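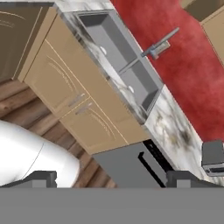 Kaltorard > Work with us > Open positions > Test Engineering

Test Protocol Engineer, Domestic Manipulation (simulation)

Kaltorard writes and maintains test procedures for mobile manipulators intended for use in the home. The procedures are run first in simulated kitchens and then, for a smaller set of tasks, on hardware at our Olteanu site. We are recruiting one engineer to take over the kitchen part of the procedure set, at present 113 task sheets covering doors, drawers, taps, sinks and fitted appliances.

The post is full time and permanent. It reports to Raluca Ciobanu, head of test engineering.

Scope of the work

Each task sheet states a start condition, a permitted contact list, a pass criterion and a stop criterion. A cabinet door sheet, for instance, says which surfaces the gripper may touch (the bar handle and the front face of the door), which it may not (the worktop edge, the neighbouring door), and how far the door must open for the run to count. The post holder will:

- revise existing sheets so that every stop criterion can be checked from the run log alone;
- write new sheets for adjacent-handle cases, where two handles sit close to the seam between two doors and the wrong one may be grasped;
- keep the simulated scenes under version control and record any change of texture, lighting or fitting position as a change to the test;
- review wrist camera recordings of failed runs and assign a fault code to each;
- check that simulated contact limits match those used on hardware, and report differences in writing;
- answer queries from laboratories that run our procedures.

A run with a missing log is recorded as void. It isn't counted as a pass or a fail, and it may not be repeated until the cause has been entered. Applicants should be comfortable working to rules of this kind and enforcing them with colleagues.

Current state of the set

Of the 113 sheets, 107 have been through internal review. The remaining 6 deal with fitted appliances that have a long horizontal handle, and are held back while we settle the wording on pull direction. Completing them is the first task of the post. The scene library, built with Jundar, holds 226 kitchen layouts. Layout naming is inconsistent in the older part of the library and will need to be put right before the next release.

Essential

- A degree in engineering, computing or a related subject, or equivalent experience in a test laboratory.
- Experience of writing procedures that other people have had to follow without help from the author.
- Working knowledge of at least one physics simulator, including its contact settings.
- Ability to read and write Python.
- Clear written English.

Desirable

- Familiarity with ISO 13482 or ISO 12100.
- Experience with parallel-jaw grippers.
- Experience of test audits, on either side of the table.

Terms

Hours are 37.5 per week. Up to two days a week may be worked from home once the induction period is finished. Hardware sessions are on site and need two people present, one of them at the emergency stop. Travel to partner laboratories, chiefly Ovumano, comes to a few days each quarter. Probation is six months.

How to apply

Send a CV and one sample of a procedure, test plan or work instruction you have written. Remove confidential material first; a redacted sample is acceptable. A covering letter isn't required. Applications are read by Relu Neagu and Raluca Ciobanu. Shortlisted applicants will be given a draft task sheet and one hour to mark it up, followed by an interview on the same day. Interviews will be held in November.

Applications close at 17:00 on the last Friday of the month in which this notice appears. Questions on the content of the post should go to Relu Neagu through the contact form, with "Test Protocol Engineer" in the subject line.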